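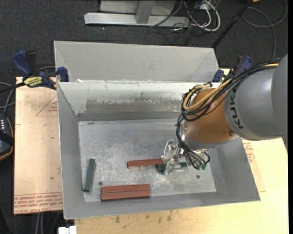

Griff in die Blechwanne: rotbraune und dunkelgrüne Klötze, dazwischen der Greifer.

Flovach Griffpaket im Kurztest — Eindrücke vom Tag der offenen Tür bei Clavier

Schnell runtergetippt im Zug, Sortierung folgt vielleicht. Oder auch nicht.

War im April bei Clavier in der Halle, offene Werkstatt, Anmeldung per Mail, Kaffee aus der Kanne. Hauptsache für mich: das Griffpaket Flovach, also Software, Kalibrierplatte und Halterung für den eigenen Greifer. Arm ist nicht dabei, den muss man haben. Bei der Vorführung hing alles an einem orange-grauen KUKA. Die Kiste kommt auch nicht mit, wer Schütten aus der Werkstatt nimmt, ist gut bedient.

Vorgeführt hat Nerys Jarman. Redet schnell, erklärt aber sauber und hat Zwischenfragen nicht weggewischt. Angenehm. Durfte nach der offiziellen Runde selber ran, 30 Minuten am Stück, das ist mehr als man auf jeder Messe bekommt.

Aufgabe war simpel: Klötze aus der Wanne holen, nebenan ablegen, zurück. Klingt nach Kindergarten, ist es nicht. Zwei Klötze mit der langen Seite aneinander, kaum Fuge dazwischen — da kommt kein Finger rein, wenn die Software das für ein einziges Teil hält. Und der Boden der Wanne zerkratzt, voller heller Schlieren. Genau das wollte ich sehen. Auf frisch lackiertem Blech kann jeder.

Mein Protokoll: 60 Griffe, davon neun daneben. Die meisten Fehlgriffe bei den Dunkelgrünen, wenn sie dicht an der Wand lagen. Einmal hat er den Klotz nur an der Ecke erwischt und wieder fallen lassen. Neuer Versuch von allein, ohne dass jemand quittieren musste. Das gefällt mir. Bei den rotbraunen kaum Ärger, auch nicht im Doppelpack, da schiebt er erst ein Stück und greift dann. Sieht umständlich aus, funktioniert.

Tempo: na ja. Für Einzelstücke und Kleinserie reicht es. Wer Takt fahren will, braucht was anderes, hat Frau Jarman auch so gesagt, ohne Drumherum. Zwischen zwei Griffen überlegt das Ding manchmal so lange, dass man aufs Bediengerät schielt, ob es hängt. Es hängt nicht. Eine Anzeige "rechne noch" wäre nett, steht wohl auf der Liste.

Einrichtung: Kalibrierplatte rein, vier Positionen anfahren, bestätigen. Hab ich ohne Anleitung geschaft. Die Anleitung selbst ist dünn, englisch, und die Abbildungen passen nicht zur aktuellen Version der Oberfläche. Ärgerlich. Wer zum ersten Mal an so einem Arm steht, kommt damit nicht weit.

Leitungen! Mein größter Meckerpunkt. Am Arm entlang laufen schwarze Kabel in einer Schleife nach unten zum Greifer, vorne sitzen kleine grüne Stecker. Für einen Vorführtag völlig in Ordnung, im Dauerbetrieb will ich da einen Schlauch drum und eine Zugentlastung. Gibt es angeblich als Zubehör von Cabrera, lag aber nicht aus, konnte ich nicht anfassen, also keine Wertung.

Die Wanne saß zwischen blau-schwarzen Zwingen auf dem Holztisch. Hab gefragt, ob man die Position wirklich so festnageln muss. Antwort: muss man nicht, aber nach jedem Verrutschen neu einmessen. Dann lieber Zwinge. Würde ich zu Hause genauso machen, zwei gute Zwingen hat jeder rumliegen.

Preis: 800 Euro für das Paket, Updates im ersten Jahr drin. Danach Abo, Höhe noch offen. Das mag ich nicht, bei Werkzeug will ich wissen was es mich im dritten Jahr kostet. Zum Vergleich hatte Eleri Probert aus unserer Runde letztes Jahr das Tenlow-Set im Keller, billiger, dafür hat sie zwei Wochenenden an der Kamera geschraubt und es dann zurückgeschickt. Mit Flovach wäre sie am ersten Abend fertig gewesen, schätze ich.

Kurz sortiert:

Gut — Einrichtung, Umgang mit schlechtem Untergrund, neuer Versuch nach Fehlgriff.
Geht so — Tempo, dunkle Teile am Rand.
Schlecht — Anleitung, Abo ohne Preis.

Für wen? Ausbildungswerkstatt, Hochschullabor, kleine Bude mit vorhandenem Arm. Für die Produktion würd ich warten, bis jemand das Ding ein halbes Jahr durchlaufen lässt und die Zahlen rausrückt.

Vier von fünf Punkten, einer weg wegen der Anleitung. Das Abo hab ich da noch gar nicht eingerechent.

Nachtrag: Auf Nachfrage per Mail, deutsche Anleitung soll im Sommer kommen. Glaub ich, wenn ich sie in der Hand habe. Parken bei Clavier übrigens hinten am Tor, vorne ist alles Anlieferung.

Diese Website verwendet Cookies, um Ihnen die bestmögliche Nutzung zu bieten. Mit dem Weitersurfen stimmen Sie der Verwendung zu. Einstellungen Akzeptieren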